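不用机器人也能教机器人?手持夹爪采集法成绩亮眼,疑问不少

2020年12月 评论 9 分享 100
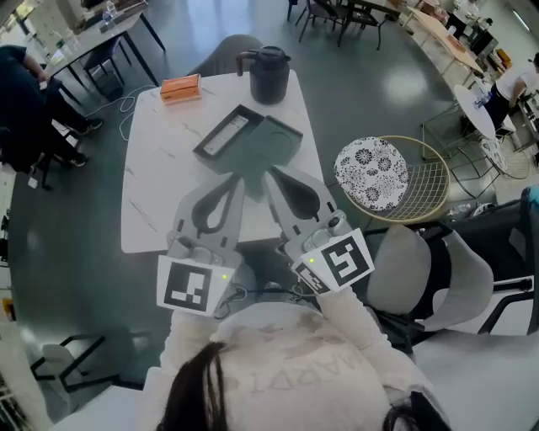 操作者双手各持一只带标记卡的夹爪,桌上是一个打开的盒子。

让机器人学会整理桌面、开合盒盖这类动作,过去通常要有人遥控机械臂,一遍遍示范。Sterkora公司的研究小组近日公布了一份技术报告,主张把机械臂从示范环节里拿掉:人直接握着两只夹爪干活,软件根据夹爪上的黑白方形标记推算手部轨迹,再把轨迹交给机器人去学。项目代号Tostden。

报告的标题口气很大,称该方法“让任何桌子都成为训练场”。读完正文,会发现作者自己的措辞要谨慎得多。

先看成绩。研究小组选了3项双手任务:打开盒盖、从盒中取出扁平物件、把物件放回并合上盖子。报告说,用手持夹爪收集示范,速度比遥控机械臂最多快3倍;训练后的模型装到双臂机器人上,每项任务测试100次,三项都“达到可用水平”。

问题恰恰出在“可用”二字。报告没有给出这个词的定义,也没有逐项列出成功率,只在附录里放了一张柱状图,纵轴从中间截起,看上去差距悬殊,换算成实际次数就平淡许多。至于失败的那些测试,夹爪究竟是没夹住、夹偏了,还是把盒子推走了,报告一个字也没提。对打算照着做的人来说,失败记录往往比成功率更有用。

速度的说法也要打折扣。遥控组的操作者只练习了半天,手持组则由项目成员担任,他们从10月起就在用这套夹具。熟手和生手放在一起比,快出来的那部分有多少属于方法,有多少属于人,现有数据分不开。报告把这一点写进了脚注,新闻稿里则没有出现。

标记卡是另一个薄弱环节。整套方法依赖摄像头看清卡片,而双手任务中两只夹爪经常靠得很近,一只手挡住另一只手的标记并不罕见。研究小组的办法是在夹爪上多贴卡片,并用前后时刻的位置来补足缺口。补出来的轨迹误差有多大?报告只说“对训练没有明显影响”,没有附上对照实验。台面反光、光线变化会不会让识别出错,同样没有单独测试。

还有一个老问题:人的手腕和手臂比机械臂灵活。人能轻松做出的转腕动作,机械臂可能够不着,或者要绕一大圈。报告承认一部分示范在转换时因为超出机械臂活动范围而被剔除,却没有说明剔除了多少。如果比例很高,前面省下的时间就要重新计算。

软质夹指的选择倒是有些道理。人手里用的和机器人末端装的是同一种夹指,接触物体时的形变大致相同,两边的差异会小一些。这个思路并不新,几年来已有不少团队试过类似的手持装置,报告的文献综述对此写得相当简略。

本站就上述几点致信Sterkora。对方书面答复称,完整的测试记录“正在整理”,逐项成功率会随论文修订版一起公布,但没有给出时间。关于标记遮挡,答复说下一版夹具将调整卡片角度。关于对照组操作者的经验差异,答复没有涉及。

做工业夹具的Maninus公司据报告致谢部分所述,为项目提供了部分零件。该公司在回复本站时表示没有参与实验设计,也没有复核过结果。另一家自动化集成商Malinowski称看过报告,目前不打算采用,理由是客户的产线上没有“九种盒子随便换”的余地。这里的九种,指的是报告训练时所用盒子的种类;测试用的盒子全部出自这9种,换一种没见过的盒子会怎样,也是报告留下的空白。

方法本身的好处并不难理解。不占用机械臂,示范就可以搬到实验室以外去做,成本也确实可能下降。只是“可能下降”和新闻稿里的“大幅下降”之间,隔着一张至今没有公布的费用明细:夹具造价、标定所需的工时、剔除废数据的人工,报告都没有计入。

Sterkora表示会公开一部分示范数据和夹具图纸,供其他实验室重复实验。截至发稿,项目页面上的下载按钮仍是灰色的。

评论 9 分享 100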